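Wanted: people to help us work out why our arms let go

Silico is looking for nine participants for a paid study of grip faults on two-arm robots. Back in May our Skorkier pair began releasing objects partway through simple tabletop jobs, with no error in the log. We've since gathered 40 of these drops and we'd love some fresh eyes on them!

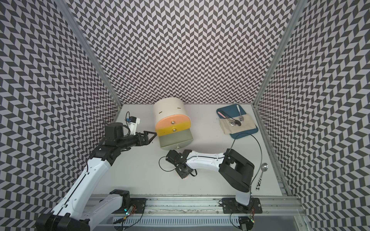 The two-arm cell, with the drawer cabinet and cutlery.

You'll drive the arms yourself, putting things in and out of drawers and moving spoons about, and tell us the moment anything feels off. Sluggish fingers, a twitch in the wrist, a cable that catches: we want to hear about all of it. Sessions run about 20 minutes, with a good break between them.
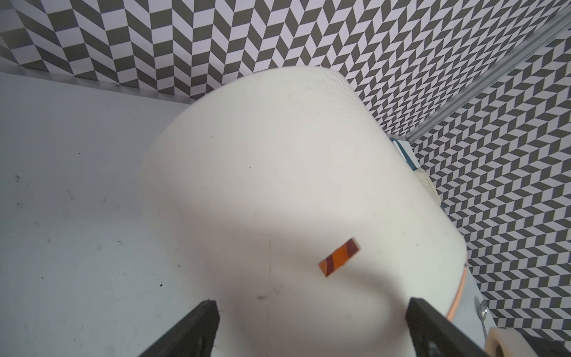 No robotics background needed. Bảo Chu will teach you the controls, and Inès Lecomte goes over the emergency stop with every participant before the power comes on. Hands stay outside the cell whenever the arms are live, and anyone can call a halt.

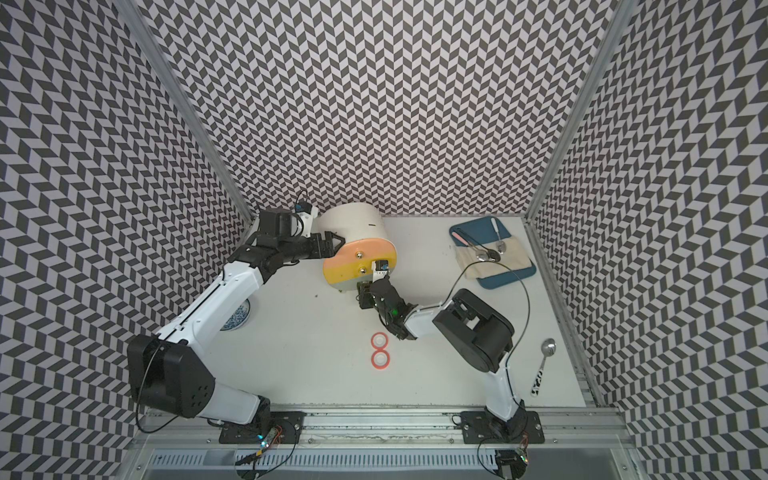

We're especially keen on cooks, tailors, mechanics and anybody else who notices small changes in how a tool behaves. You must be 18 or over and able to sit at a desk comfortably.

To apply, send a few lines about yourself to Trinh Ninh at the Silico front desk. Morning sessions start at 9 and parking is free.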